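Do Wooden Toys Last Longer? Checking a Sales Claim
Dirnmont College, Consumer Studies, Student Project Report

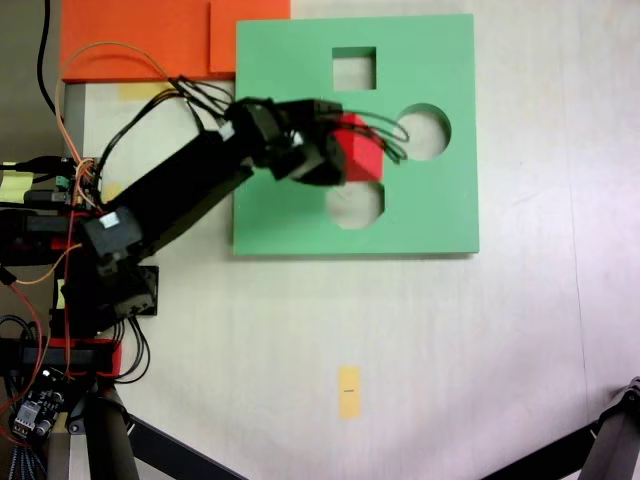

Student Project Reports, Issue 16, p. 498

Background

Parents are told all the time that simple toys are the better buy. The idea is that a plain shape sorter or a set of blocks stays in use for years, while a toy with lights and sounds is forgotten by spring. I have heard this from shop staff, from relatives and from the leaflets that come in the box. I had never seen anyone back it up, so I chose it for my project.

The claim I looked at comes from a leaflet handed out by Umine, a toy store with two branches near campus. It says that families keep simple toys "up to four times longer." There is no source on the leaflet. When I asked at the counter I was told it came from the supplier, Doležal. I wrote to Doležal twice and got one reply, which thanked me for my interest and attached the same leaflet.

"Up to" also does a lot of work in that sentence. If one family out of a thousand kept one sorter four times longer than one talking phone, the leaflet would still be correct.

What I did

I wrote a short survey and left paper copies at two daycare centers, the public library and the laundromat on the corner of my street. I also used listings from Skilell, a local secondhand site where people give the age of the item they are selling. I copied down 1,021 toy listings over the fall term and sorted them into "simple" and "electronic." Anything I couldn't place from the listing text was dropped.

I gave out 400 paper surveys. Fewer than half came back, and a good many of those had only the first page filled in. The second page had the question about how long each toy was used, so this hurt.

Problems with the categories

Before getting to results I want to say that "simple toy" is a poor category. A stacking ring is simple. A marble run with sixty parts has no battery either, but no parent I spoke with would call it simple. A shape sorter with one song button went into "electronic" under my rules, and I am still not happy about that. My adviser suggested a third group for mixed toys. I tried it and it ended up with almost nothing in it, so I went back to two.

Results

In the Skilell listings, simple toys were older on average when they were put up for sale. The gap was less than a year, nowhere near four times. At first I was pleased to have a clear answer, but age at sale is a weak stand-in for use. A box of blocks can sit in a closet for three years and still look good enough to sell. An electronic toy that breaks goes in the trash and never gets listed at all. Both of these would make simple toys look longer lived on a resale site even if children played with them for exactly the same time.

The surveys pointed the same way but less clearly. Parents said they kept simple toys longer. Asked whether the child still played with them, many left the line blank or wrote "sometimes." One parent wrote that the blocks were kept for visitors. Another wrote that she would like to get rid of all of it.

I also asked who bought each toy. Simple toys were more often bought by the parents, and electronic ones were more often gifts. That may matter more than anything else in the survey. People hang on to what they picked out and paid for – I certainly do – and that has little to do with how many moving parts it has.

What I can and can't say

Families in my sample kept simple toys somewhat longer. I can't say they used them longer, and I found nothing close to the number on the leaflet. My sample was small, from one town, and made up of people willing to fill in a form while waiting for a dryer. Doležal may have better data. If so, they did not share it.

If I did this again I would drop the resale listings and ask a smaller group of families to keep a play diary for a month. I would also put the important question on page one.

Survey forms and the listing spreadsheet are kept in the department office and can be looked at on request until the end of February.

Submitted January 26, 2021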